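Visits > Open days > Chávez, Oltport

I have wanted to get inside the Chávez building ever since they started putting up signs for it on the Dretodport road, so when the open day came up in May I was at the door before they'd unlocked it. (I was not first! Two people with a folding stool beat me.) They had Pulular on show, their kit for recording ordinary hand work so that robots can be trained on it, and visitors were allowed to try it all afternoon. I stayed until they started stacking chairs.

For anyone who missed my earlier post, Pulular is a head strap with a small camera on the front, a battery that clips to your belt, and a little box you plug the camera into afterward. That's the kit. The service is the part you pay for every month: you send in your recordings, they check them, they write up what the hands are doing, and you get the whole lot back in a form your robot people can train on. It costs $149 a month for one strap. I had expected a lot more, and so had the man next to me, who asked twice.

The first room was the strap room. You get fitted by someone with a tape measure and a mirror, which felt like buying a hat. The strap weighs very little but the battery lead is short, and if you are tall, like me, it tugs when you bend down. I told them so. They said the longer lead is coming and gave me an extension to be going on with, and that worked fine. There's one button. You press it, you hear a beep, you forget it's there. Well, I forgot it was there. My forehead remembered for a while afterward.

Then Clive Haslam, who looks after training for new customers, gave a talk that was supposed to run 40 minutes and went well past that, and I didn't mind a bit. He went through how they ask people to work while wearing the strap. Look at what your hands are doing. Don't hurry. Don't show off. If you drop something, pick it up and carry on, and don't go back and do a clean take - they want the drop. He said people from shops are the best recorders he gets, better than engineers, who will keep stopping to see if it's working.

He also spent a long time on boxes. I had no idea boxes were so interesting! A carton with a big photo on the front is hard going for a robot, because there's a picture of a thing and then there's the thing, and the software has to learn that it can't pick up the curry on the label. Glossy printing is worse. Two of the same carton side by side is worse again, especially if you only want to move one of them. So a crowded shelf in a real store, with the stickers and the odd box put back upside down, is worth far more to them than a neat one built in a workshop. The store set they have been building up is at 2230 clips so far, and it's mostly housewares, with a bit of stationery.
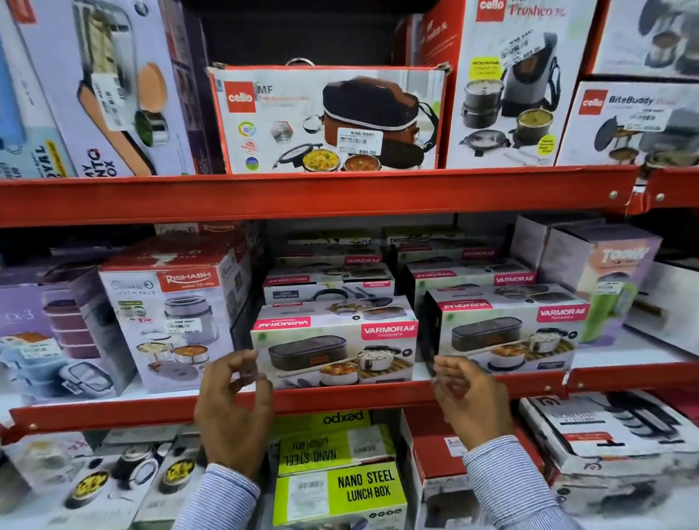 What I really wanted to know was how good the checking is, and they let us sit with the people who do it. Each clip gets watched by a person and marked up in plain sentences, left hand and right hand separately. I tried one and was dreadful at it. I wrote "moves box" and the woman beside me asked which hand, which box, and from where. After a few goes I got faster, though I'd still want a strong coffee before doing it for a living. Blurry clips go back to the customer with a note, and you aren't charged for them.

A few gripes, in the order I wrote them on my hand. The beep is too quiet for a busy store. The padding on the strap comes off for washing but it's a fight to get it back on. The upload screen has a menu called Bundles and another called Sets and I still don't know the difference. And you can't pause a recording, you can only stop and start a new one, so a day's work comes out as a long string of bits.

The last stop was the robot itself, a two-armed one on a wheeled base, trained only on Pulular clips. It took a carton off a shelf and put it on the shelf below, very slowly, and the whole room clapped. Then it did it again and knocked the neighbor over, and we clapped for that as well. They were open about it: the arms still struggle when boxes are packed tight, and they'd like far more clips of people easing one out from a full row. I could have watched for hours.

There are 35 trial kits going out over the summer and I have put my name down for one. Parking is free behind the building, but go in by the lower gate - the upper one is marked on the map and it's locked.

Comments

petra_w
Great write-up. Did they say if it works with glasses? I tried a different head camera last year and it pushed mine down my nose the whole time.

Reply from author
Yes, I wear them and it was OK! The strap sits above the frames. Ask for the thinner pad at the fitting.

Dunmore
$149 a month is fine for one strap but we'd need several. Is there any discount past the first?

Reply from author
I asked and got "talk to us," so I suppose there is some room. It wasn't on the price sheet.

shelfstacker
Bundles are what you send, Sets are what you get back. Took me a week. And I agree about the beep, I missed it constantly and recorded a whole lunch break.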